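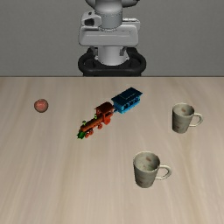
A train, two mugs and a pale wooden tabletop.

Shared tables need a clearing rule, and the rule should be written down

Tue 14 May
By Eleri Rosser

Most apartment buildings put up in the last decade have a common room, and most common rooms have one large table. The table is the only piece of furniture in the room that serves more than one purpose. People eat at it, work at it, and let their children play on it. It is also the piece of furniture most likely to be unusable when a resident walks in.

The cause is residue. A table does not have to be full to be out of service. One mug left near the middle of a six-seat table removes two seats from use, because a stranger will not move it. The next person sits elsewhere, or goes back upstairs. A toy has the same effect and lasts longer, as adults assume a child will return for it.

My own building, Maksymiv, has 70 units and one such table. For most of its first year the table was governed by a sign reading "Please be considerate." The sign had no measurable content. It did not say when an object became abandoned, who could move it, or where it should go. Residents who moved things were considered rude, and residents who left things were considered normal.

In April the building adopted a clearing rule, drafted by Bouchra Slaoui on the second floor. Anything left on the table for 30 minutes with no owner in the room may be moved by any resident to the shelf by the door. Items stay on the shelf for 17 days and are then given away. Food is exempt from the shelf and goes straight to the kitchen counter.
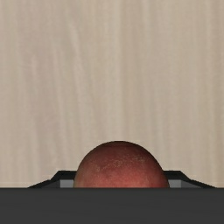
Objections to the rule

The first objection is that neighbors should be able to work this out by talking. I have some sympathy for this. Talking works well on a hallway with four doors. In a larger building the person who left the mug and the person who wants the seat rarely meet, and a rule is the only message that passes between them reliably.

The second objection, raised by Iulian Iordache in the building newsletter, is that a time limit invites policing. He expected residents to stand over the table with a phone timer. The better reading of the rule is that it protects the person doing the moving. It sets a threshold after which moving an object carries no social cost. Enforcement is not required – permission is. 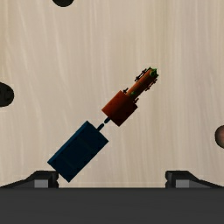 The third objection is that the limit is arbitrary. It is. A shorter limit would catch people who had gone to take a phone call, and a longer one would cover an entire lunch period. Any figure between those would do, provided it is printed and does not change from month to month.

I would make two amendments. The shelf should be deeper, as the current one will not hold a board game flat. The giveaway date should be marked on each item with tape, since at present it depends on memory.

Neither amendment needs a meeting. The tape is in the mail room, in the drawer under the package log.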